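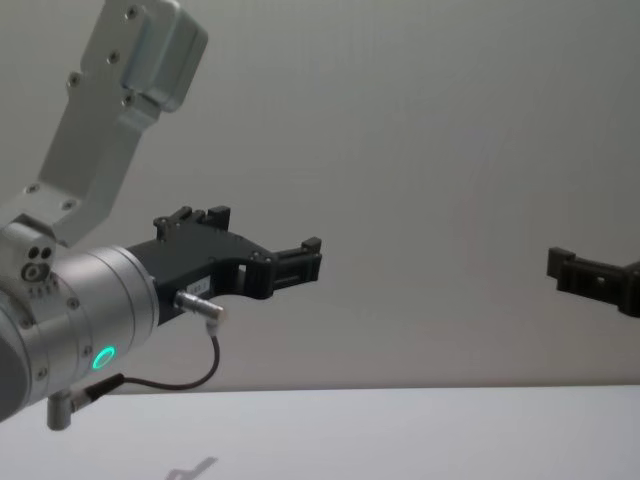
How to Look After a Matte White Tabletop

Posted May 17, 2019 by Silviu Enache

A white tabletop is a commitment, like a pale carpet or a moustache. It looks marvellous on the day it goes in and it will report every biro, elbow and beetroot sandwich for the rest of its life. I have had a smooth matte one against a plain wall at Nesurmont for long enough to have tried most things on it, including several I'd been told not to.

What follows suits a hard, sealed, matte white surface. If yours is painted, waxed or inherited, try everything on the underside first.

What you'll need

Two soft cotton cloths, old and washed many times
A bowl of warm water
Plain washing-up liquid, the cheaper the better
Bicarbonate of soda
A white pencil rubber
A small block of smooth wood that fits in the hand
A lamp you can move about
Patience, or the radio

Step 1. Look at it sideways

Most people clean a white table from above and wonder why it looks streaky in the evening. Crouch until your eye is level with the top and look along it towards the wall. Smears you had no idea about will introduce themselves. Do this with the main light off and the lamp at one end.

Bear in mind that white is hardly ever white. Mine goes slightly blue in the middle and bright wherever the light lands, and I once scrubbed at the blue part for a quarter of an hour before it dawned on me that I was trying to wash off the ceiling light. Move the lamp. If the patch moves as well, leave it alone. 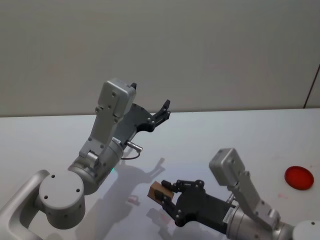
The white top and the plain wall behind it.

Step 2. Dry first

Wipe the whole surface with a dry cloth before any water goes near it. Dust plus water is a very thin mud, and you will spend the rest of the job moving it from the left to the right. Long strokes, back edge to front edge, shaking the cloth out somewhere that is somebody else's problem.

Don't forget the back edge, where the table meets the wall. Crumbs migrate there for the winter. If you can pull the table forward, do. If you can't, wrap the cloth over a ruler and run it along the gap. I measured my top once to see whether it would go through a door: 781 mm deep at one end and 779 mm at the other, so the gap at the wall is never going to be even and I have stopped minding.

Step 3. The ordinary wash

One small squirt of washing-up liquid in the bowl. Small. Dehua Gu, who gave me my first lesson in this, used to say that if you could see bubbles you had already overdone it, and she was right, though it was annoying at the time.

Wring the cloth until it stops dripping and work in overlapping strips, all in the same direction. Circles are for cars. Go over it again with the second cloth and clean water, then dry it with whatever is left that counts as dry. The final drying matters more on matte than on gloss, as the streaks have nothing shiny to hide in.

Step 4. Scuffs

For a dark rubbed line, the sort left by a chair arm or the bottom of a box, put the wet cloth down and get the white rubber. Light strokes along the line, blow away the bits, look sideways again. Pink rubbers leave pink. Ask me how I know.

If the scuff is wide, fold a cotton cloth around the wooden block and use that instead of your fingertips. Fingers press in little hills, and on a matte finish you can polish a shiny finger-shaped patch that will outlast the scuff by years. The block keeps the pressure flat. Any offcut will do so long as the faces are smooth and the corners have been knocked off with a bit of fine sandpaper. Keep it with the cloths or it will be used to prop a window.

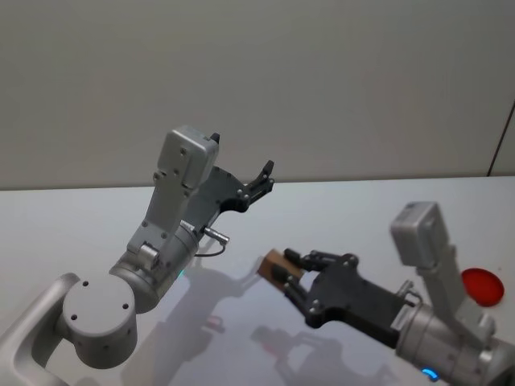
Step 5. Coloured marks

Red is the worst. Ink, ketchup, felt pen, that dye they put in cheap paper napkins – all of it likes a white table and plans to stay. Mix bicarbonate with a few drops of water into a paste like thin toothpaste, dab it on the mark, wait 4 minutes and wipe away with a damp cloth. Don't rub the paste. It is gently gritty and so, soon, will your table be.

Repeat once if the mark has faded at all. If it hasn't, a drop of surgical spirit on a corner of cloth will often shift ink, but open a window and try it somewhere dull first. After that, stop. I mean it. The damage from a fourth attempt is always bigger than the stain.

Step 6. Know when you're beaten

A faint reddish mark on a white top is visible chiefly to the person who has been trying to get rid of it. Visitors look at the cake. I have made peace with mine on the understanding that it doesn't bring friends.

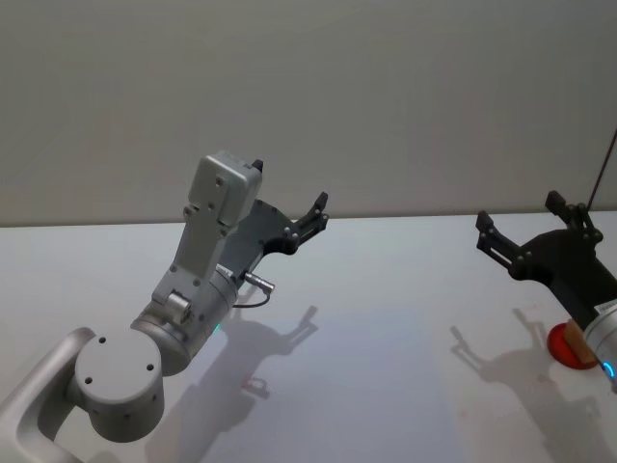
Troubleshooting

It looks cloudy when dry. Too much washing-up liquid. Rinse with clean water twice and dry properly.

It feels sticky. Somebody has used spray polish. Wash as in Step 3 with slightly warmer water and find out who.

There's a grey haze that won't wipe off. Check for a shadow. Anything tall near the lamp throws a soft grey shape on a pale matte top, and it can look very convincing when you're tired.

The wall behind is now dirtier than the table. This is normal, I'm afraid. A pale grey wall will pass for clean until something cleaner is put next to it. Use a barely damp cloth from the bottom upwards, and try not to start on the skirting.

Can I just put a tablecloth on it? Yes, and in December I do.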